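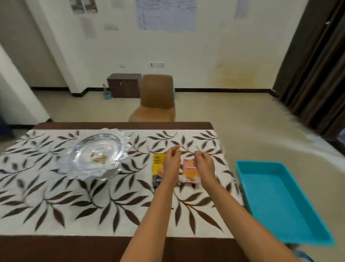

# How much extra fabric should I buy for a tablecloth that will be washed often?

Posted in Home sewing, Mon 19 February, by Veronica Preda

Good evening to all. I would like to sew a tablecloth for our kitchen table and I am afraid to make the same mistake a second time, therefore I ask before I cut.

The table is 95 cm wide. It is longer than the usual kitchen tables because it was made from an older dining table which my uncle in Dronitz did not want anymore. Ready tablecloths are either too short for it or they are made for banquets and touch the floor, and the children pull them.

Last year I bought cotton fabric in the Gretitz shop, I measured the table very exactly, I added the hang on each side and the hem, and I sewed it. It looked good. Then I washed it at the normal temperature and it became smaller, mostly in the length. The hang at the two ends is now so short that it looks like a mistake. The lady in the shop told me that all cotton does this and that I should have washed it before. She was polite but she did not say this when I paid.

Now I want to try again, and my questions are these:

- Must I wash the fabric before cutting even if the label says "pre-shrunk"?
- How do I calculate the extra, if I do not know how much it will shrink?
- Is there a hem which stays flat in the corners? Mine became thick and the machine (an old Coman, it has only the straight stitch and the zigzag) did not want to go over them.
- If I choose a fabric with a big pattern, does it matter where the pattern starts?

I do not have a big budget. I prefer to buy a little more fabric one time than to buy twice. Linen is too expensive for me, so please do not advise linen.

Thank you in advance, and excuse my English if something is not clear.

---

## Accepted answer, from hemline_ilse

Your English is clear, do not worry. It is not my first language either, so we are two.

**Washing first.** Yes, wash it. I wash also the fabric which is sold as pre-shrunk. This word has no fixed meaning in the shops where I buy. Sometimes it means that most of the shrinking is done, and a little remains. On a blouse you would perhaps not notice, but a tablecloth is long and the little becomes visible at the end.

Wash it in the same way as you will wash the finished cloth later. If you plan to use the hot program because of sauce and coffee, then use the hot program now. It does not help to rinse it in cool water and then wash it hot for the next years. Dry it also in the same way. The dryer takes more than the line does.

Before you put it in the machine, sew a zigzag along the two cut ends. Otherwise the threads come out and make a knot around everything, and you lose some centimeters only from this.

**How to calculate.** You do not need to guess, if the shop will sell you a small piece first. Do this:

1. Buy a small piece of the same fabric, from the same roll if possible.
2. Draw a square on it with a pen that survives the washing. Write an arrow in the direction of the length, parallel to the firm edge.
3. Wash and dry it the way you will do it later.
4. Iron it, but do not pull.
5. Measure the square in both directions.

The length normally shrinks more than the width. In my notes the worst one was a checked cotton that lost 7 percent in length. For a long table this is a lot of fabric. If you can't get a small piece, I would calculate with that number and be happy if something remains for napkins.

The formula is simple. Take the finished size that you want, which is the table plus the hang two times plus the hem two times. Then divide it by one minus the shrinking. Many people multiply and add the percent, and the result is a bit too small. With 7 percent you divide by 0.93. 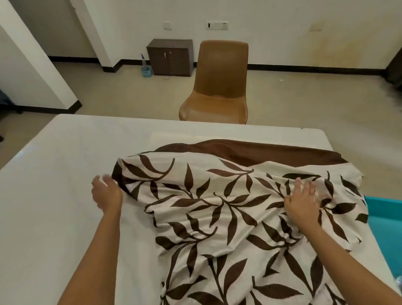 Do not measure on the bed or on the carpet. Fabric lies differently there and you will get another number every time. A hard surface is better, and you smooth it from the middle to the sides with flat hands, without stretching. If it still has folds from the package, iron them first. When it is too long for the surface, support the part that hangs down with a chair, as the weight pulls the fabric and you think you have more than you have.

**The corners.** Look for "mitered corner" with a picture, it is hard to explain in words but I will try. You iron both hems, then you open them, and you fold the corner inside diagonally so that the fold goes through the point where the ironed lines cross. You sew the diagonal, cut away the extra triangle, and turn it. There are fewer layers and the old machine can do it. Only the straight stitch is needed. Please practice on a rag before. My first one was turned in the wrong direction and I had to open it again.

If the machine stops at the thick place, turn the wheel by hand for these few stitches. A new needle helps more than people think. I use size 90 for table cotton.

**The pattern.** It matters when the pattern is big. Decide what should be in the middle of the table and mark this point with a pin, then measure from there to both sides. If you begin measuring from the cut end, the pattern will stop in any place, and at one end you have a whole flower and at the other end a half. For a pattern with a direction, think also from which chair you want to see it correctly. For stripes I would follow the stripe and not the ruler, if the two do not agree.

Buy one full repeat of the pattern more than the calculation says. Ask the shop how long the repeat is, they usually have it written on the roll.

---

## Reply from Predia_home

I don't agree that it is always necessary. I buy polyester mix, I never wash it before, and my tablecloth is the same size for years. It dries quickly and I almost do not iron it. It is also cheaper. The negative thing is that oil stays in it if you do not treat it the same evening.

Regarding the hem, you can use the iron-on tape. I did so with my kitchen curtains and it holds. For a tablecloth I do not know.

---

## Reply from tomek472

I have only one thing to add. Check the real width of the fabric before you decide on the hang. For a table of 95 cm and fabric of 140 cm you have 45 cm left, so it gives 22.5 cm on each side, and from this you must take the hem and the shrinking in the width. I would count on 18 or 19 cm finished. For a kitchen with children this is good, they can't reach much.

If you want a longer hang you must take wider fabric or sew two widths together. In the second case please do not put the seam in the middle of the table. Glasses do not stand well on it. Leave one whole width in the center and put a narrow strip on each of the two sides, then the seams are near the edge.

And to your short tablecloth: do not throw it away. Cut open the hem at the two ends and sew on a border from another cotton, in one plain color that exists already in the pattern. Wash the border fabric before! My wife did it with a green one and the visitors believe it was bought like this.

---

### Comments under the accepted answer

**Veronica Preda:** Thank you very much, this is exactly what I needed. I did not know about dividing, I would have multiplied. Tomorrow I will ask at Gretitz if they cut a small piece. One more question, when I draw the square, is it enough 20 cm?

**hemline_ilse:** 20 is possible, but 30 is better. With a small square, one millimeter of wrong measuring becomes a big percent.

**Veronica Preda:** Then I take 30. And I will try the border from Tomek for the old one, I have a brown cotton from a pillow.

**tomek472:** Brown is good, it forgives the coffee. If the pillow was washed many times already, you can sew it on directly.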